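Loiça de serviço: o que se decide antes de comprar uma taça

Marjan Bahrami trabalha com especificação de loiça para refeitórios e cozinhas de demonstração. Recebeu-nos na sala de ensaios da Wanier, onde estava a rever as taças da linha Fovero. A conversa começou pelo pé.

«Quase toda a gente olha primeiro para o diâmetro da boca. Eu viro a peça e vejo o apoio», diz. «Um pé estreito dá uma taça mais elegante e mais fácil de pegar por baixo, mas aumenta o balanço lateral. Numa mesa de madeira envernizada, com a peça cheia, isso nota-se.»

A ficha técnica que utiliza tem uma página. Regista a capacidade, a massa em vazio, o diâmetro do pé e o perfil da parede. A taça de referência do caderno de encargos mais recente leva 2000 ml até à borda e pesa 705 g. A tolerância de massa não consta da ficha; é acordada com o fornecedor.

Sobre as caneluras, Bahrami é breve. «Têm função de pega quando estão no terço superior. Mais abaixo são decoração e retêm resíduo na lavagem.» Prefere paredes com relevo largo e pouco fundo, que uma escova comum alcança. Nas peças claras aceita interior liso e mate, com a reserva de que o mate marca mais depressa com talheres metálicos.

A cor entra na ficha por uma razão de serviço. O azul-claro deixa ver restos de alimento depois da lavagem. O carvão disfarça-os, o que obriga a uma inspeção com luz rasante. «Não recuso a loiça escura. Peço é que a bancada de inspeção tenha uma luminária própria, de lado.»

Saeed Abbasi, responsável pela instalação da sala, interveio neste ponto. O espaço ficou com o teto técnico à vista, pintado de branco, com a conduta de ar e as tubagens acessíveis. «Se for preciso mudar um ponto de luz, muda-se numa tarde. Com teto falso eram dois dias.» O inconveniente, admite, é o reflexo no tampo das mesas, que atrapalha a leitura das superfícies brilhantes.

Taça azul-clara, teto da sala e taça escura sobre o tampo, por esta ordem. 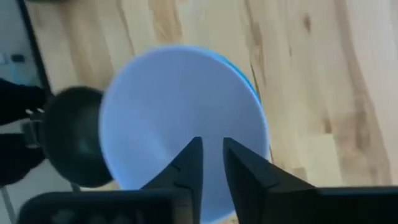
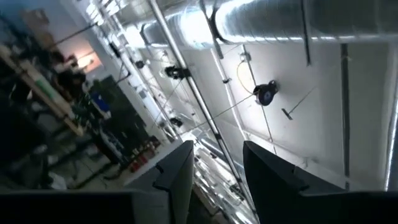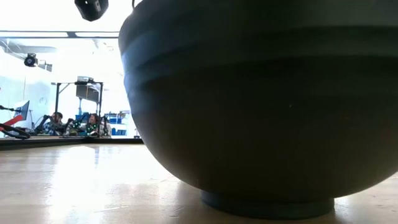 Empilhamento e arrumação

A segunda parte da entrevista foi dedicada ao armazenamento. Bahrami define a altura útil de prateleira a partir da pilha, e não da peça isolada. «A pergunta ao fornecedor é quanto acrescenta cada taça à pilha. Se me responde com a altura da peça, não percebeu a pergunta.»

O critério que aplica é simples: a taça de cima deve assentar na parede interior da de baixo sem prender. Quando prende, o vidrado risca em anel. Numa encomenda anterior, da Jenden, 200 peças foram devolvidas por esse motivo, depois de mais de 1251 ciclos de lavagem em ensaio. O relatório foi fechado em outubro e a correção fez-se no ângulo da parede, sem alterar a capacidade.

Perguntámos se mistura cores na mesma pilha. «Evito. O pé de uma peça escura pode deixar marca no interior de uma clara, sobretudo se não estiver polido.» Abbasi acrescenta que as prateleiras foram divididas por cor desde o início, com a loiça mais pesada abaixo da altura da cintura.

Quanto ao tampo, ambos concordam que o acabamento brilhante foi uma escolha discutível. Limpa-se bem, mas mostra cada risco. A alternativa em estudo é um verniz acetinado da Meléndez, já aplicado numa mesa mais pequena. Bahrami pede ainda que os pés da loiça sejam passados com pedra fina à receção. «É um minuto por peça. Está previsto no caderno de encargos e o fornecedor sabe.»

A próxima revisão da ficha inclui um campo novo para o acabamento do pé, com três níveis: bruto, passado e polido.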